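I finished Drorkance last night, a little before midnight, and I've been putting off writing this because I'm still not sure what I think of it. It's a long one, nearly 500 pages in the paperback, and I got through the last 80 in one sitting. The first half took me 3 weeks.

For those who haven't come across it, it's a family story set in a fishing town that is losing its harbour. Two sisters inherit the ferry office and disagree about whether to close it. The older one wants to sell up and leave. The younger one starts keeping the books and finds out that their father had been letting half the town travel free for years. Most of the plot comes out of those ledgers, and who is in them.

I liked the ledgers. I liked the winter chapters, where very little happens apart from cancelled crossings and people sitting in the waiting room. I didn't get on with the uncle, who turns up on page 291 and talks for most of a chapter. I nearly stopped there. If you're stuck at the same point, it does pick up again once he goes back to the mainland.

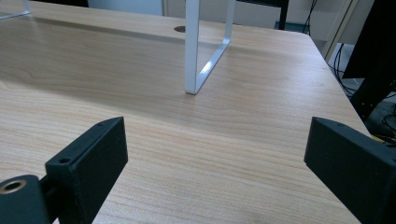

Noémie Petrenko wrote to me after my last post to say that she had skipped the uncle's chapter completely and didn't feel she'd missed a thing. She also thought the younger sister knew about the free tickets all along, and that the scene with the locked drawer only makes sense if you read it that way. I went back to the drawer scene this morning and I think she may be right. There's a line about the key being "where it always was", which I had read straight past.

It changes the ending a bit. I had taken the last letter as an apology, but if she knew from the start it reads more like a bill.

The translation is good, as far as I can tell. A few of the jokes fall flat and there's a footnote about herring that could have gone.

Next up is Usumum, which I bought second-hand in October and haven't opened. It's short stories, and after this I could do with something I can finish on the bus. I also have Després on hold at the library, but there's a queue for it, so that will probably be a post for the new year. If you've read either of them, leave a comment, but please don't give away the end of Després. I've already had one person try.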